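I've been putting off the October bedding swap for a fortnight, and this morning I ran out of excuses. It was cold enough last night that Dong-hyun slept in his jumper, so out came the thick duvet from the top of the wardrobe and off went the summer stuff.

I do it the same way every year. Strip everything, open the window, have a cup of tea while the mattress airs, then start again from the bottom up. My mum swore by leaving it a full hour, but I get cold and bored and usually manage half that (sorry, Mum!).

I'm sticking with white again. I did look at a dark green set in Milville last week, but it was a lot of money and I know I'd have gone off it by Christmas. White bedding and a big grey pillow suits me fine — and it all goes in the wash together.

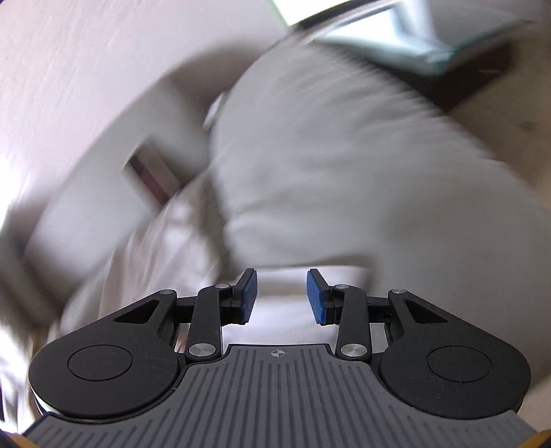

Big grey pillow, white bedding, and plenty of light from the window.

The trouble with doing the bed is that everything else has to go somewhere, and in our house somewhere means the sofa. I tell myself it's only for ten minutes. Ha-rang came round once and ended up sitting on the floor with her coffee, bless her, and she's never let me forget it.

I'm still very fond of that white sheet with the blue brushstrokes on it. Hye-jin thinks it looks like somebody cleaned their paintbrushes on it, but I think it's cheerful, and it folds up small if you can be bothered to fold it properly. I can't, mostly.

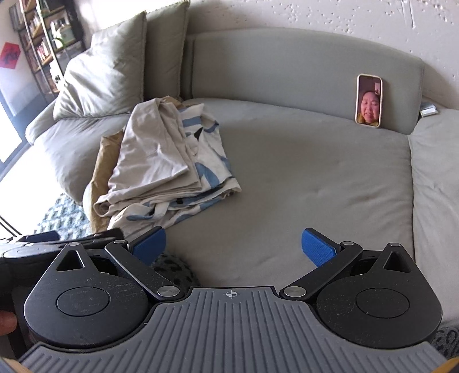 The sofa pile: beige on top, blue brushstrokes underneath, leopard spots peeping out.

Next job is the airing cupboard, where I've got over 1000 pillowcases by the feel of it and no two that match. If anyone has a good way of storing spare sheets so they don't slither off the shelf, please leave me a comment!

Filed under: Home, Bedding, Pottering about

Contact | © 2019 Hegazy Lane Diaries | Back to top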